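Plakum Tabletop Demo Kit
May — by Efthymia Chrysikopoulos
3 min read
Print | E-mail this page

Plakum sells this kit as the quick way to collect training examples for a small arm. The price is $649, and the box says you will have a working sorting policy from 200 demonstrations. I have my doubts about the second number.

You get bowls, painted cubes, a metal tray with a rubber pad, and recording software that runs on one laptop. The arm is extra. The task sheet asks you to move cubes between the bowls and the tray, over and over, with the start positions changed by hand. Tape for holding things in place is not included, and you will want some.

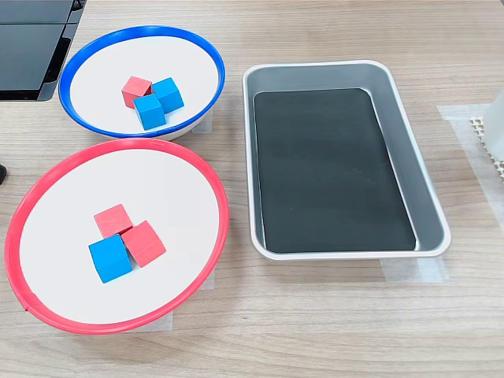
Nhàn Thân wrote in to say that the 200 figure only holds if every run starts from nearly the same layout, and that once the bowls were allowed to move, the count had to triple before the arm stopped dropping cubes on the rim.

That fits what I found. With the bowls fixed, 85 percent of my test runs finished. I slid one bowl a few inches and most of them failed. Plakum's brochure doesn't mention this — it shows one layout, start to finish.

The software is decent. Bad takes can be deleted with one key, and files export to the Relwood format without fuss. Kramer arms need a separate driver, which took me 13 tries to install.

Sold through Markitz. Returns on unopened kits only.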